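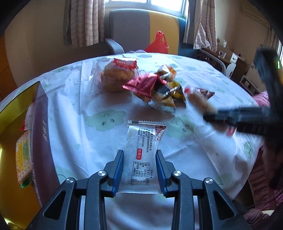
How often should gripper pads be cleaned when they handle wrapped food?

Clean them before each session, after any packet splits, and once more before the tool goes back in its case. Use a damp cloth and a drop of dish soap, then a second cloth with plain water. Let the pads air dry for 5 minutes.

Updated 5 January 2025
Filed under: Kitchen table, Robot tools at home

The rules below are the ones we use at Trulero for hand-held grippers on an ordinary table. They also work for a small arm bolted to a counter.

Setting the table

Use a cloth you can wash. Smooth the big folds, but don't tape it down or pull it tight. A cloth with creases is closer to what the tool will meet later in somebody's kitchen.

Put out sealed food only. Anything with a torn seam goes in the trash before you start. Keep drinks on another surface.

Mix the shapes: flat crackers, a round bun in clear wrap, a long stick snack, one or two small sachets. Shiny foil and clear film are harder to see than printed paper, so include both.

Gripping

Take flat packets across the narrow way, with one pad on each long side. Close until the packet lifts and stop there. If crackers break, you are squeezing too hard.

Don't pick up a bag by its crimped end unless the ends are all you can reach. Crimps slip out of ribbed pads and can tear.

Gift boxes with thin walls need a second gripper. One holds the wall and the other does the loading.
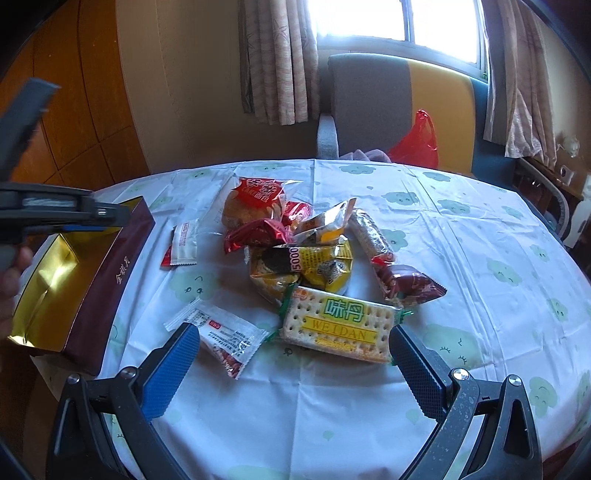

One gripper clamps the box from above while the other stays open over the cloth.

Two people, two tools

Agree on who moves first. The person holding the box calls "set" and keeps still until the other tool is clear.

Keep fingers out of the space between the jaws, even on a tool you squeeze by hand. Linkages pinch. Long sleeves get rolled up, and bracelets come off.

Take a break after 22 picks or when your wrist gets tired. Our old Berwood checklist said 17, and that is fine too.

Checking the tool

Look at the pivot screws at the start of the day. Snug is enough. If an arm feels stiff, take the tool out of use until it has been looked at.

Replace both pads together. A new pad facing a worn one pulls light packets sideways.

Afterward

Snacks that were dropped on the floor or crushed are not put back in the box. The rest can be eaten if the seal is whole. Check the date on anything left over from August.

Shake the cloth outside and wash it warm.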